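Flonen House Residents' Company
Minutes of the Heating and Ventilation Meeting, July

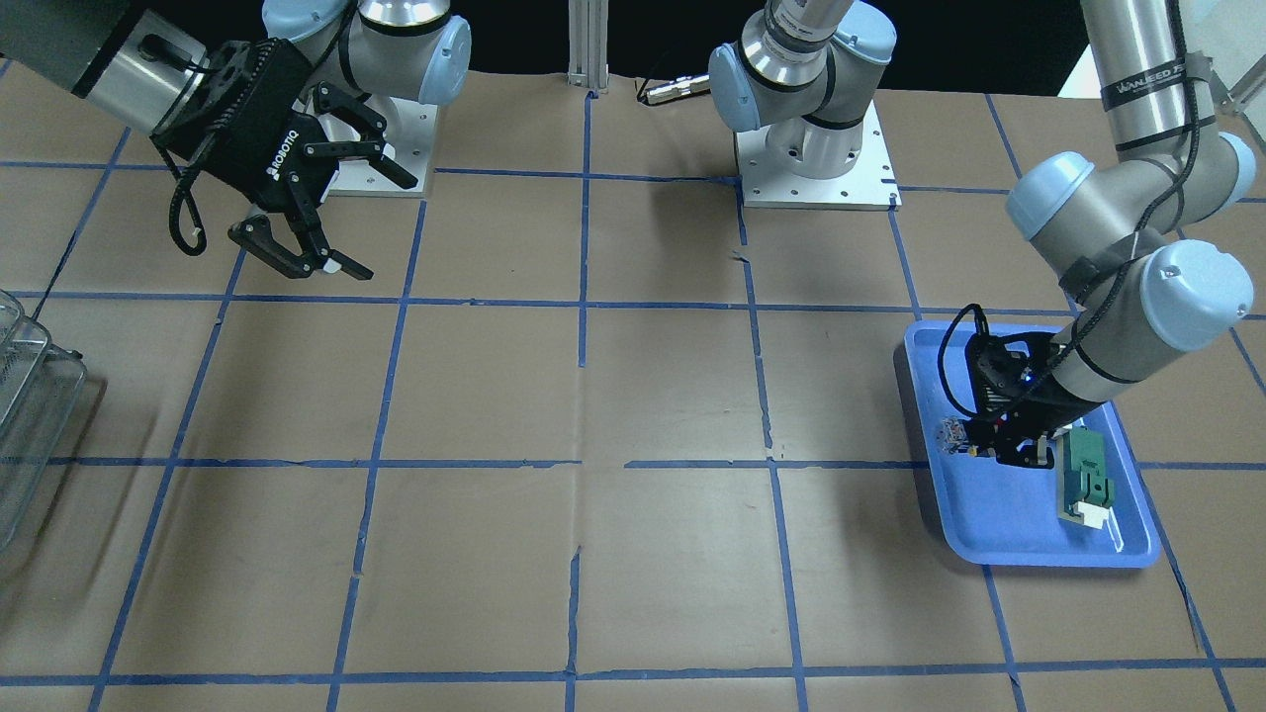
Work surface covered in brown paper and marked out with blue tape.

Present: Orest Pavliuk (chair), M. Usau, L. Stetsiuk, R. Flalitz (minutes). Meeting opened at 18.40.

1. Previous minutes
Agreed, with one correction: the pump on riser B is rated at 91 watts.

2. Boiler service
The service report was received. Flue readings were within limits on both boilers. The expansion vessel on boiler 2 had lost pressure and was recharged. System pressure is to be read weekly and entered in the plant room log.
Action: LS

3. Radiator balancing
Flats on the top floor remain slow to warm. Return temperatures on riser C were 12 degrees below flow at the nearest radiator and well outside that at the furthest. MU proposed resetting the lockshield valves floor by floor before any change to pump speed. Agreed. Work to be finished before the heating season.
Action: MU

4. Water treatment
Inhibitor level was low in the last sample. A second sample is to be taken from the drain cock on riser A. No dosing until the result is in.
Action: LS

5. Pipe insulation
Lagging is missing on 40 metres of pipe in the basement corridor. Two quotations have been received and a third is awaited. Valve jackets to be priced separately. Item carried forward.

6. Costs
Spend on call-outs since the last meeting was £321, all of it on riser C. OP asked that invoices show the flat number and the fault found.
Action: RF

7. Any other business
The plant room door closer is sticking. MU to adjust. Spare key now held by OP.

Meeting closed at 19.55. Next meeting to be set once the third quotation for item 5 is received.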